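Converting one badminton court into shared court time: how should a club allocate it?

Posted in Club Administration, 3 Feb 2019 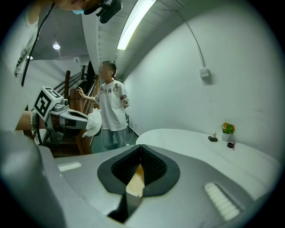
Skomari Racket Club

Our club wishes to obtain guidance on the allocation of court time between members who attend for organized play and members who attend for open play. The club rents two badminton courts in the Brennan hall on weekday evenings. Until November, both courts were run on a simple sign-up sheet. Membership has since grown, and the sheet is now full before many members arrive from work.

The board has proposed that one court be reserved for organized doubles, with fixed groups and a rotation prepared in advance, and that the other remain open to anyone who has paid the evening fee. Several long-standing members object to this. Their position is that the annual fee was set on the understanding that all courts were available to all members at all times.

The rules of the club state only that "play shall be arranged fairly among those present." They do not mention reservations. We would be grateful for advice on the following matters. May the board introduce a reserved court without a vote of the members? Should the evening fee be the same for both courts? What is a reasonable length for a game when players are waiting?

The hall rental for the season is $3,267, and the club cannot afford a third court this year.

Bavis Shuttle Association

The first matter to settle is the wording of your rules. A phrase such as the one you quote normally leaves the daily arrangement of play to whoever is in charge of the session. Whether it also permits a standing reservation for a full season is less clear. Our association faced a similar disagreement and chose to bring the proposal before the members as a trial lasting 11 weeks, with a second vote at the end of the trial. The members accepted this, although the vote was close. It would be advisable to give written notice of the meeting and to include the exact text of the proposal, as changes made from the floor caused us some difficulty.

With regard to fees, we charge the same amount for both courts. We considered a higher fee for the organized court and decided against it. The additional income would have been $483 over the season, and we expected to lose several members over the matter.

On game length, the following arrangement has been in use at our sessions for three seasons:

When no players are waiting, games are played to 21 points in the usual manner, and a pair may play as many games as it wishes.
When four or more players are waiting, one game to 21 is played and all four players leave the court.
When eight or more players are waiting, games are played to 15 and all four players leave the court.

Warm-up is limited to two minutes in every case. The person in charge of the session decides which arrangement applies and writes it on the board by the door. Players who arrive after the start of a game are placed at the end of the line, including those who hold a place in a fixed group on the other court.

You may also wish to state what happens when a fixed group is short of players. In our case the place is offered to the first person waiting on the open court. If no one accepts it within five minutes, the group plays with whatever number it has. Please check your rental agreement as well. Ours limits the number of persons in the hall, and the limit includes spectators.

Kekeo Recreation League

Members should be asked first. We had a reserved court and it was given up after one season as the groups did not attend regularly and the court stood unused while others waited.

A peg board is cheaper than a printed rotation and works for any number of players. Each member has a peg with a name on it and places it in the next free space. The first person in line selects three others from the next seven. New members sometimes complain that they are not selected, so a rule is needed for that also. Ours is that no one may be passed over more than twice.

The league has no view on the fee.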